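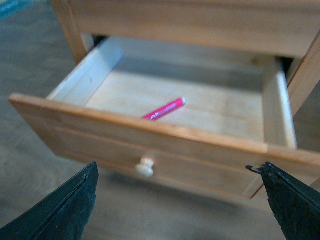
Drawers and Small Storage: What Came In During July

The furniture room at Flultthorpe took in 12 small cabinets last month, most of them light wood with plain round knobs. They are priced from $48 to $60 and can be seen whenever the shop is open.

Please pull every drawer all the way out before you donate a piece. We keep finding pens and markers in them, like the pink one here, along with keys and the odd letter. Anything that looks personal goes in the box at the front desk and stays there for 2 months.

Pale drawer bottoms mark easily. Wipe them with a barely damp cloth and leave the drawer open until it dries. If a drawer sticks, rub a candle stub along the runners - no oil, it soaks into the wood and smells.

Spare knobs are in the Elleo tin by the door, sorted by size. Bring your old one to match.

The next drop-off is at the Colombo Street entrance. The side gate is still closed for paving.

17 August 2020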